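Vaqueros doblados: ¿hace falta un método?

En el boletín anterior dimos cuenta, con más entusiasmo del que yo habría puesto, del taller de doblado que Nandeo organiza los miércoles por la tarde. Varias lectoras han escrito para preguntar si merece la pena apuntarse. Llevo desde septiembre doblando pantalones de la manera que allí enseñan y tengo una opinión bastante tibia, que dejo aquí para quien quiera discutirla.

La promesa es conocida: se dobla el vaquero por la mitad, pernera sobre pernera, se mete hacia dentro el pico de la entrepierna, se lleva el bajo casi hasta la cintura y se vuelve a doblar hasta que queda un paquete que se aguanta de pie. En el cajón se guardan en fila, como los libros, y se elige uno sin revolver los demás. Según el folleto de Givness, que es el que se reparte en la entrada, con este sistema caben «hasta 200 prendas» en una cómoda corriente. Me gustaría ver esa cómoda. Y también me gustaría saber qué prendas, porque si hablamos de calcetines me lo creo, pero con vaqueros no hay cajón en mi casa que se acerque ni de lejos.

El primer problema es la tela. Un vaquero fino, con mezcla elástica, se deja doblar como se quiera y se queda donde lo pones. Uno grueso tiene sus propias ideas. La cintura abulta, las trabillas se enganchan, la bragueta hace un bulto en un lado y el paquete acaba ladeado. En el taller practican siempre con los fáciles. Cuando pregunté por unos vaqueros de trabajo, con bolsillos reforzados, me dijeron que era cuestión de alisar bien con la palma de la mano. Alisé. Al soltarlos se abrieron.

El segundo problema es el tiempo. Doblar unos pantalones en el aire, sujetándolos con la barbilla, es cosa de un momento. Hacerlo sobre la mesa, alineando costuras y repasando cada pliegue, lleva bastante más, y eso suponiendo que la mesa esté libre, cosa que en mi casa ocurre poco. Multiplíquese por una colada familiar. Quien tenga dos pantalones y una tarde tranquila lo disfrutará; quien tenga cuatro hijos ya me contará.

El tercero es lo que se vende alrededor. El método, en teoría, no necesita nada, pero a mitad de la sesión salen los separadores de cajón de Baert, y luego la tabla de doblar de Clevlow, y una se va con la sensación de que sin accesorios no hay orden posible. Los separadores los he probado, prestados. Sirven mientras el cajón está lleno. Cuando falta medio cajón porque la ropa está en la lavadora se caen con todo lo demás, y hay que volver a colocarlos. Una caja de zapatos sin tapa hace el mismo trabajo y cuesta lo que cuestan los zapatos, que ya estaban pagados.

Dicho esto, hay cosas que me he quedado. Empezar por la cintura, bien estirada y con las costuras casadas, mejora mucho el resultado, se doble después como se doble. También meter el pico de atrás, que yo dejaba siempre colgando y era lo que deformaba la pila. Y trabajar sobre una superficie lisa ayuda de verdad: la cama, donde doblamos casi todos, se hunde y no deja marcar el pliegue. Para estos tres consejos no hacía falta una tarde entera, pero reconozco que antes no los seguía.

Lo que no compro es la idea de que la ropa de pie dura más o se arruga menos. A mí los vaqueros en vertical me salen con una marca a la altura de la rodilla que antes no tenían, y el balda de arriba del armario, con los pantalones apilados de la manera de toda la vida, sigue funcionando. Para los que se usan cada semana, un gancho detrás de la puerta. No será bonito, pero es lo que hacemos.

La cuota es de 110 euros por el trimestre, material aparte. Por ese dinero yo pediría al menos que se practicara con la ropa de cada cual, la que da guerra, y que se dejara para otro día el catálogo. Si alguna lectora ha terminado el curso completo y mantiene los cajones en pie desde entonces, que escriba y publicaremos su carta, aunque me lleve la contraria. Se admiten fotos del cajón, siempre que no lo hayan ordenado para la ocasión.

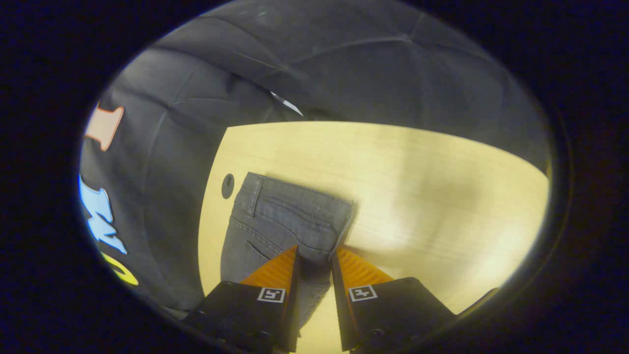
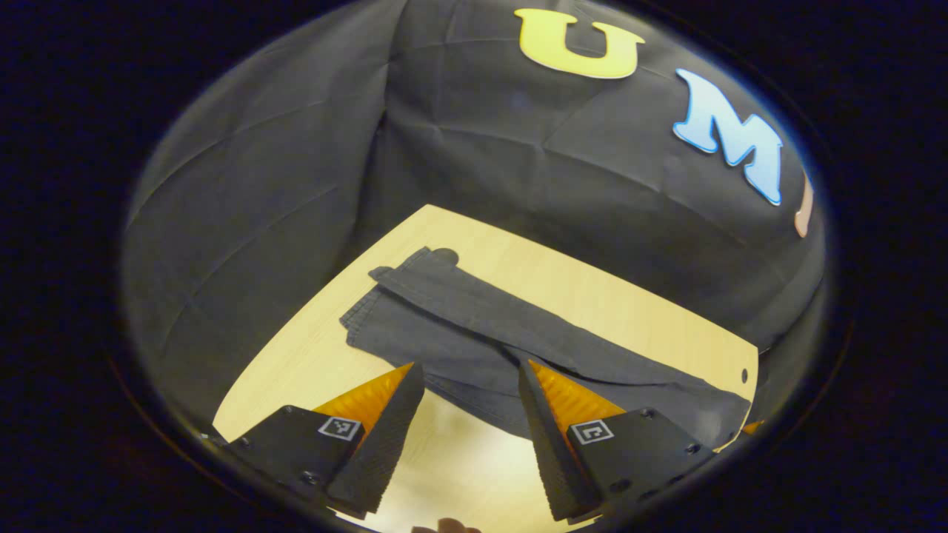
La mesa de madera clara y la tela gris oscuro. En la primera foto, los vaqueros grises; en la segunda, las letras de colores sobre la tela.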